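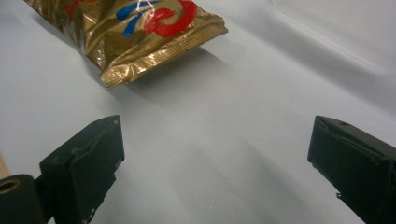
Photo: Ljubica Petek / Daltside

Last updated: April

In April I could join the visit to the Verkeck workshop, together with four other people from our evening course. We arrived at 10 in the morning and Radka Spahić gave us the safety talk, which was short, and coffee, which was strong.

The workshop teaches robots by showing. A person takes the gripper in the hand, does the task, and the small camera on the tool records what the gripper meets. The task of that month was snack bags. A gold foil bag with red and blue print is put on a white cloth, and the fingers must come to it from a wide open position. I had thought that a bag is an easy object. Kibet Ndung'u, who prepares the recordings, explained to me that the foil shines differently from every side and the folds are never the same two times, so they want many examples. Their plan is 200 for each kind of object, and for the bags they had 61 when we came.

We were allowed to try. The gripper is heavier than I expected and my wrist became tired soon. My first attempt was too fast, and Kibet asked me to repeat it slowly and without stopping in the middle. Damian Makowska from our group was much better in this, he is used to fine work.

After lunch we saw the second room, where the arm is moved from a desk by remote control. Spyros Pavlović let each of us sit there for a few minutes. I found it more difficult than the hand tool, as I did not feel how strongly I was pressing.

I would have liked more time for questions about the training itself. For the return, take bus 59 from the main gate, it goes directly to the station.

Filed under: Visits and Excursions

Contact | © Daltside | Back to top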